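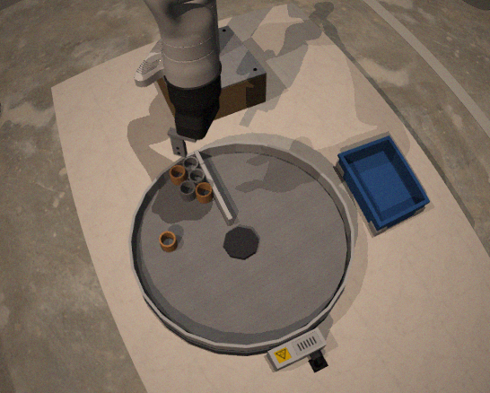

Figure 1. The sorting job in simulation: orange and gray parts on the round tray, blue bin beside it.

Can a Robot Arm Do the Boring Jobs Yet?
Project report, Norbert Beneš
Feb 11, 2024

People keep telling me that machines will soon unload the dishwasher and sort the loose parts in every repair shop. I wanted to see how far off that is, so I picked a chore a bored teenager could do while watching TV. Take the orange parts off a round tray, put them in a blue bin, leave the gray ones alone.

I used a control program called Drivus and ran everything in simulation. Keep that in mind, because a simulated part is never greasy or bent. If the arm has trouble with this, I don't expect it to do better with a real drawer of forks.

I did 100 runs. A run counted as a pass only if every orange part ended up in the bin and no gray part went with them.
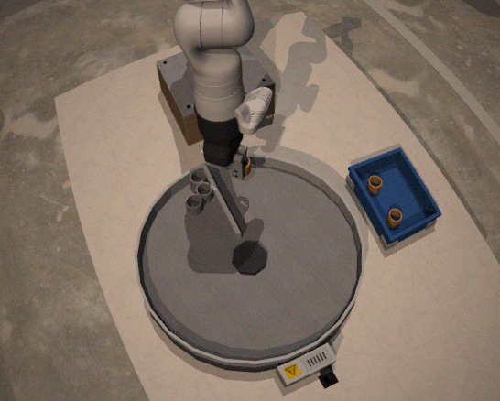

Results

The arm passed 32 runs. I had guessed it would be almost 100, which shows how much I had been listening to the ads. In 12 of the failed runs a gray part went into the bin, and the others ran out of time.

Color was the easy bit. Crowding was the hard bit. When the parts sit right up against each other, the fingers need a gap to get into, and often there isn't much of one.

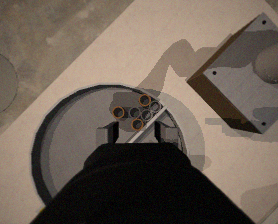 A person would just poke the pile with one finger to spread it out. The program has no such move. It picks a target and goes straight for it, and after a miss it tries again from nearly the same spot.
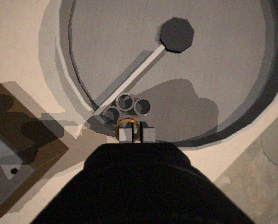
I also think the pass rule was kind to the robot. I didn't score speed, or how neatly things landed in the bin. A shop would care about both, and so would my mother.

In April I want to repeat the runs with the parts spread out at the start. My guess is that the score will go up a lot, but then somebody has to spread them out first.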